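Vuridgate Lab, Household Tasks Group
Minutes of the fault review meeting, October

Present: Yaryna Sydorenko (chair), Yurii Semeniuk, Xuelian Liao, Orest Hutsuliak (minutes)
Apologies: Vitalii Mykhailiuk (comments sent in writing, read out under item 3)

The meeting was opened at 10.05.

1. Minutes of the last meeting

Accepted with one correction. The spare battery charger was ordered from Rerkard, not from Zerum.

2. Report on the arm fault

Yurii presented the fault which happened in the kitchen room during the fetching task. Alva should take an item from the refrigerator, put it in the yellow basket on the desk, open the hand and bring the arm down to the side. In run 501 the item was released, but the arm did not come down. It remained stretched over the basket and the controller reported "task finished". Xuelian was at the console and gave the command for rest position two times. There was no answer to the first command. After the second one the arm dropped fast, and the hand hit the edge of the desk. No person was near. The desk is not damaged. One finger of the hand had to be changed.

Yurii reminded the meeting how the rest position is defined: both arms hanging at the sides, fingers to the floor, no load in the shoulder. Every run must start from it and must end in it.

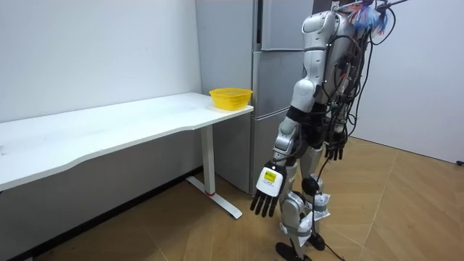 The controller checks this position only at the start of the run. At the end it believes the last message from the shoulder joint, even when this message is old. Yurii found in the log that the shoulder had stopped sending for over 1000 milliseconds before the end of the run. For all this time the controller was working with the last good value.

Yaryna asked if the same could happen in the middle of a movement. Yurii answered that yes, in principle it could, but then the motion planner would notice a difference and would stop the arm. He has not tested it. Yaryna asked that it be tested and not supposed.

3. Possible causes

There was a long discussion. Two causes were considered.

a) The cable. The bundle on the back hangs in long loops and it pulls on the connectors when the shoulder is lifted. Xuelian moved the shoulder connector by hand with the motors off and could make the signal disappear, but not every time. She thinks that the connector is worn. It should be changed after 2000 hours, and we have no record of when the present one was installed.

b) The software. The time limit for old messages was made longer in the summer, when we had many false stops. Orest made this change and it was agreed by the group, but it was not written in the safety file. Orest apologised for this.

Yurii considers that the cable started the fault and the long time limit has hidden it. Xuelian agreed in part. In her opinion the fast drop is a separate question, and even with a bad signal the arm must come down slowly. On this point there was no agreement.

The reaching movement to the basket is the one which lifts the shoulder most, and it is used in every run of the task.

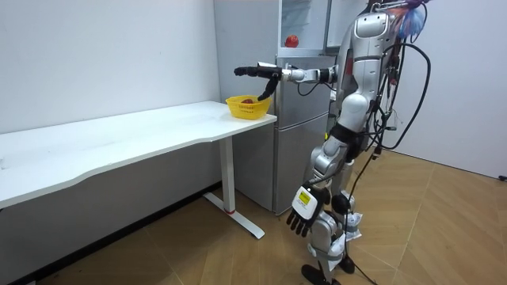 Vitalii Mykhailiuk wrote that he does not want to see any more runs at shoulder height until the connector is changed, also not short ones and not at half speed. He asked as well why the rest command needed to be given twice, and why the emergency stop was not used after the first one failed. In his view the operator instruction is not clear here and it should not be left to the person at the console to decide.

Xuelian said that she agrees with the remark. The instruction says to use the stop "if the robot moves in an unexpected way", and the arm was not moving at all. The wording will be changed, so that a missing answer is also a reason to press the stop.

4. Decisions

Runs with a lifted arm are suspended. Walking and standing tests may continue with both arms in rest position.
The old time limit is restored today. Orest
New shoulder connector and a shorter cable path. Xuelian, with Zerum for the parts
Test of lost signal during movement, robot on the support stand. Yurii
New text for the operator instruction, to be sent to all before the next meeting. Yaryna

5. Other matters

The key of the kitchen room is again missing from the box. Please return it after use.

The meeting was closed at 11.20. The speed of the drop will be taken again at the next meeting, when Vitalii is present.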